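Brullau's Night Burglaries
By Davina Moncrieff

Fifty-one break-ins since June. Same few streets, same hours, mostly kitchens and garages. Brullau police have made 4 arrests and returned almost nothing.

Lewis Kinnear got home from a late shift to find the back door open and a light on he never uses. Laptop gone. His father's watch gone. "They went through the drawers like they were looking for one thing," he told me. The officer who came stayed ten minutes, left a card with a case number ending in 409.

Neighbors on Obi Street started a group chat after that. It has 732 members now, and most nights it is dog barking, car doors, somebody's cousin mistaken for a prowler. Some good tips too. One of them led to the first arrest, according to Alfie Garside, who runs the hardware store on the corner and cant keep window locks in stock.

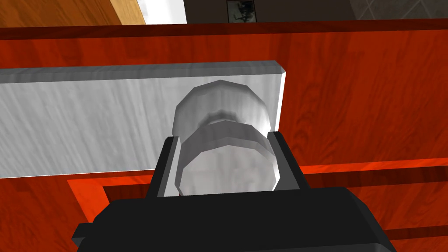
What police say

Not much. Sgt. Lefteris Stamatopoulos would confirm the arrests, and that detectives think two seperate crews are working the area. Wouldn't say whether the stolen goods are leaving town. Asked about patrols, he said more were coming. When? "Soon."

Kinnear isn't waiting. New door, new bolt, a timer on the hall lamp. He still checks the pawn shops on his day off, looking for the watch.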